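Section 3. Before You Buy the Arm

Work through these steps before signing a quote. The Pindwood planner will happily price a full cell for you, but it leaves out most of what ends up costing money.

1. Write down the one task the arm must do. "General handling" is a wish.

2. Ask the seller for cycle times on your parts. Figures from a simulated cell are a starting point, and usually a flattering one.

3. Run your layout in the simulator for at least 14 days before ordering a second arm.

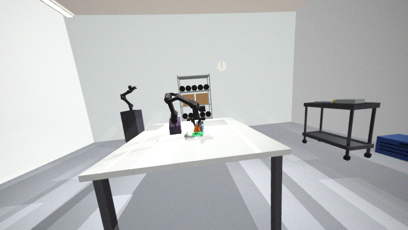 4. Add 30 percent to the hardware price for fingers, cables, mounting and floor work. If the quote says "included," get the part numbers.

5. Set aside 40 hours of staff time for set-up. The brochure says less - ignore it.

Note: Spare fingers are billed separately. Budget 2,000 dollars for the first year.

CAUTION: Do not pay a deposit on the strength of a demo. A clean run on screen says little about dust, worn parts or a crooked table.

Revised July 1, 2026. Questions to Nusrat Sethi, Brestetdale office.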